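Unit 2: Working rules for the teaching arm

Handout for the Saturday lab group. Read it before you come in. You will be asked to sign the sheet at the back of the lab binder, and Viera Malý keeps the binder at the front desk.

Scope

These rules cover the arms on the tabletop benches in the Briltgate lab. They don't cover the larger arms in the fenced cell, which have their own induction. If you move between the two areas, follow the rules for the area you are standing in.

The general safety requirements for industrial robots are written for manufacturers and integrators, and much of what they ask for has already been done before you touch the arm. What is left to you is the part called safe use: the state of the work area, the order in which things are switched on, who may put a hand in, and what gets written down. Most marks lost in the practical assessment last term were lost on the work area.

The work area

Clear the bench before you power the arm. The clear zone is everything the gripper can reach at its programmed height plus a hand's width. Bags, drink bottles, phones and notebooks go on the shelf. Wipe the surface with a damp cloth and let it dry.

Objects used in a task are brought in one at a time, after homing, and placed by the person on the pendant. Anything that is waiting its turn stays at the far side of the bench, outside the programmed path.

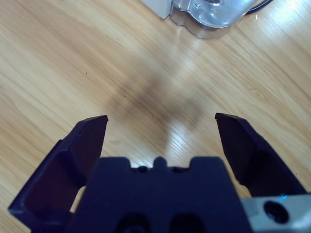 Homing is done with the fingers open and nothing between them. Check this by eye before you press anything, and check it again on the wrist camera view. The fingertips should be well apart, with bare tabletop visible in the gap. Look next at the far side. A clear plastic container like the one up there is a poor thing to leave near a path, as depth sensing often misses transparent walls, and the white object beside it would be found where the container might not. Cables are treated the same way as solid objects. The thin black one running off to the right needs to be traced to its end and secured before the arm moves in that direction. Crumbs and specks on the wood don't stop a run, but they do show up in camera work, so go over the surface once more if your task involves small parts.

Glare and shadow

Glossy benches reflect the ceiling lights, and the arm throws its own shadow on the area it is working over. Neither is a fault. Don't change the camera exposure to get rid of them without recording the old value, and don't tape paper over the bench. Unit 3 deals with lighting.

Powering up

The order is fixed.

Emergency stop pressed in.
Controller on. Wait for the self-test.
Read the status light and compare it with the card on the controller lid. Do not go by colour from memory. Makers use the same colour for different states.
Call "powering" so the rest of the bench hears it.
Release the stop and home at reduced speed.

If the self-test returns code 357, the gripper has not reported its position. Turn the controller off and get a demonstrator. Restarting it yourself is a breach of these rules even if the code clears.

Hands

No hand goes past the bench tape while the arm is enabled. Paused is enabled. Holding position is enabled. To reach in, press the stop, say "stopped", and wait for your partner to repeat it. The partner keeps hold of the pendant the whole time.

Long hair is tied back, lanyards come off, and sleeves are rolled above the wrist. Gloves are not worn at the tabletop benches.

Changing fingers

Finger changes are done by demonstrators or by students who have passed the Cleltau tooling check. The controller is off and the plug is out. Screws go in the magnetic tray. After a change, the new finger geometry is entered in the tool table and a second person reads it back aloud. A run made with the wrong entry has to be thrown out.

Records

Every session gets a line in the log: bench, arm, names, start and finish, and any stop that was not planned. An unplanned stop with no injury is still logged. Use form 3368 for contact of any kind between the arm and a person, including a light touch, and hand it in before you leave the building.

Questions about the log go to Elif Naz Şimşekoğlu. Questions about access go to the front desk.

Before next week

Read the sections on reduced speed and on enabling devices in the Buthelezi notes. Bring a filled-in risk sheet for a pick-and-place task with one transparent object in it. Work in pairs, one sheet per pair, both names at the top.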